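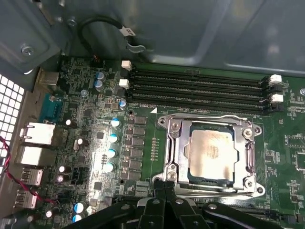 4. Residue, Latches and Other Matters of Condition

4.1 The lot

The desktops came from the Zavov depot in Skustel, where retired office machines wait on pallets until somebody decides whether they are equipment or scrap. We had asked for 1,000. We received 1,009, along with a delivery note that said 1,000, and the depot declined to take the difference back. All of them were opened and graded. Machines with a cracked board or a bent case panel were set aside before grading proper began, and 34 went that way. They are reported in the appendix, where they take up more room than they deserve.

Grading followed the Honon sheet, which was written for resale and has a strong interest in how things look. The sheet gives a full line to scratches on the outside of the case and half a line to the processor. We kept its order of work so that our grades could be compared with those of the depot, and added three fields of our own: memory slots, socket hardware and thermal paste.

4.2 Memory

Empty memory slots are the rule in retired desktops. Memory is small, it fits in a pocket, and it leaves the building well ahead of the computer. A grader who meets a full set of modules tends to call the others over.

With the modules gone, the slots can be inspected properly. We looked along each channel for bent contacts and dirt, then worked every latch by hand. Figure 1 shows a board in the state we recorded as "bare": four slots close together above the processor, nothing in any of them, with white latches and black ones both present at the ends. Latch color gave us more trouble than it should have. The first version of our form asked for "latch color" and allowed a single answer. Graders facing a board with both wrote "white," "black," "both" and, in one case, "zebra." The field was split in the second version, and the zebra was recoded as mixed.

We do not treat color as a sign of repair. Manufacturers use it to tell the user which slots belong together, a message that the user has seldom received. The printed labels on the board do the same job in lettering small enough to be ignored at any age.

4.3 Socket and processor

Processors stay behind more often than memory does. Taking one out means removing the cooler, lifting the lever and getting paste on a shirt cuff, and by the second of these steps most people have remembered something else they need to do.

Our graders checked that the socket screws were present, that the lever was seated and that the bracket sat flat. The processor was left in its socket for this first pass. In Figure 1 the bracket has a screw at each corner and the lever runs along its lower side. A socket in that condition passed the hardware check. A missing screw failed it, even when the bracket seemed happy enough without.

Paste was graded separately, on the lid of the processor only, as clean, smudged or caked. "Smudged" covers streaks and thin films through which the metal can still be made out, and the lid in Figure 1 is a fair specimen: coppery, streaked, and marked with what we take to be traces of paste. It was by a wide margin our least popular grade. Graders felt that a smudged lid reflected badly on them personally, and several asked whether they might just give it a wipe first. They might not. A wiped lid is a clean lid, and the sheet has no box for good intentions.

4.4 Agreement between graders

We drew 100 machines from the graded lot and had each one graded again by a person who had not seen the first sheet. Slots and screws caused little argument, screws being either there or absent. Paste caused a good deal. The line between smudged and caked moved in the course of the day — it was strictest on Monday morning and very forgiving before lunch — so for the rest of the work a set of reference lids was kept on the bench. The reference lids were cleaned once, by a well-meaning colleague from the Puma bench next door, and had to be replaced. Grades made between the cleaning and the replacement were discarded and done over.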